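Educational toy claims: frequently asked questions

Last updated in March by Iresha Miah. Prices are left out because they change too often.

Will a shape sorter make my child better at maths?

I doubt it, and I have yet to see a toy maker show that it does. Children who enjoy fitting shapes into holes often do well on other shape tasks later on. Sellers like to turn that round and say the toy did the work. It could just as easily be that some children like shapes, get given more of them, and carry on liking them.

But the box says "proven". Doesn't that have to mean something?

Less than you would hope. When you see the word, look for a footnote. If there isn't one, treat "proven" the way you would treat "delicious". If there is one, find out who was tested, on what, and compared with whom.

The Prilen sorting set is a fair example. The leaflet says 361 families took part and most parents "noticed a difference". Every one of those families had been given the set free, and there was no group without it. Ask a parent after 12 weeks whether their toddler has changed and of course they will say yes. Toddlers change in 12 weeks if you give them a saucepan.

What would convince you?

Two groups of children, sorted by chance, one with the toy and one with some other toy that gets the same amount of adult attention. Then a test done by someone who doesn't know which child had which. It's dull and it costs money, and I understand why a small firm wouldn't bother. In that case they should leave the claim off the box. 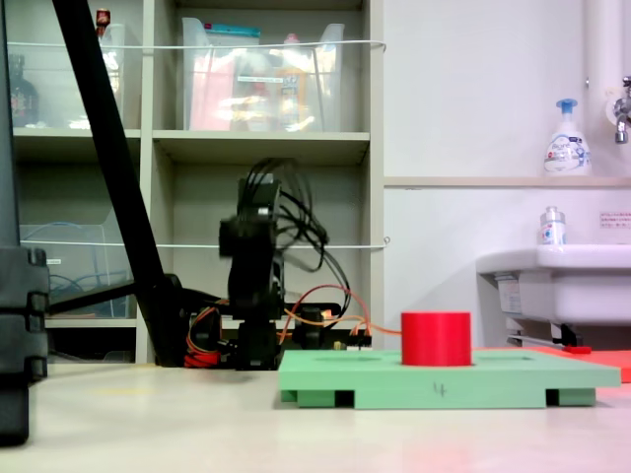
Attention is the part that usually gets forgotten. A new toy comes with a grown-up sitting on the floor, naming the colours and cheering when the piece goes in. Take the grown-up away and I suspect a good deal of the benefit goes too.

Are the expensive sets any better than the cheap ones?

Better made, sometimes. The Lunde pieces have smooth edges and the paint on ours has lasted. I can't find anything to say a child learns more from them. Aslak Aasen, who helps me read the small print for this page, thinks I'm too hard on Lunde because they make no brain claims at all in their current catalogue. He's right about the catalogue. The shop displays are another matter.

What does "designed with experts" mean?

Whatever the company wants it to. I wrote to Parnitz asking which experts, what they were experts in, and whether they had seen the finished toy. I got a polite reply, a discount code and no names.

My child ignores the sorter and bangs the pieces together. Should I worry?

I wouldn't, on that alone. The age on the box is a guess, and it is partly there for safety reasons such as small parts. If you have wider worries about how your child is getting on, talk to your health visitor or GP. A toy company's milestone chart is there to sell you the next toy.

How many holes should a first sorter have?

There's no magic number, whatever the "stage one, stage two" range tells you. Something simple to begin with seems sensible, and you can always hand over one piece at a time and keep the rest back. That does the job of the stage one set and saves you buying it.

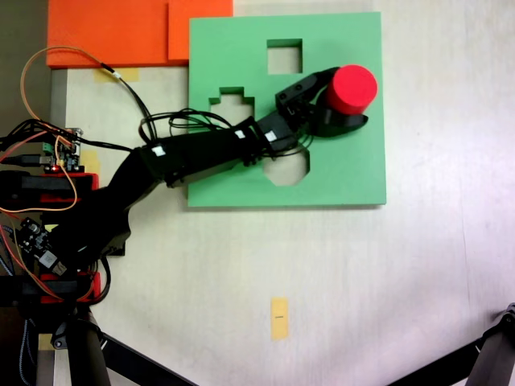
Green sorting board with a square hole, an octagonal hole and a stepped, cross-like one.

Do the odd shapes teach more than the plain ones?

Tevisov says so, and charges extra for it. The reasoning is that an unusual outline makes the child turn the piece and look harder. It sounds plausible, but plenty of things sound plausible. A harder shape may also mean a child gives up and goes off to find the cat. I've asked them for the research and will put it up here if it arrives.

What about the subscription boxes?

Read the cancellation terms first. One reader was charged for 11 months after her son had lost interest, and the "personal learning plan" that came with each box was the same sheet with his name at the top. A toy library will lend you a different set each time, often for very little. Ask at your local library or children's centre whether there is one near you.

So are you saying don't buy them?

No. We have two at home and they get used. Buy one if your child likes it, or if you do. Just don't pay extra for the sentence about brain development.

Do any toy firms pay for this page?

No, and I send samples back. If you spot a claim you'd like checked, send a clear photo of the whole box, including the back and any footnotes. I answer messages on Monday evenings.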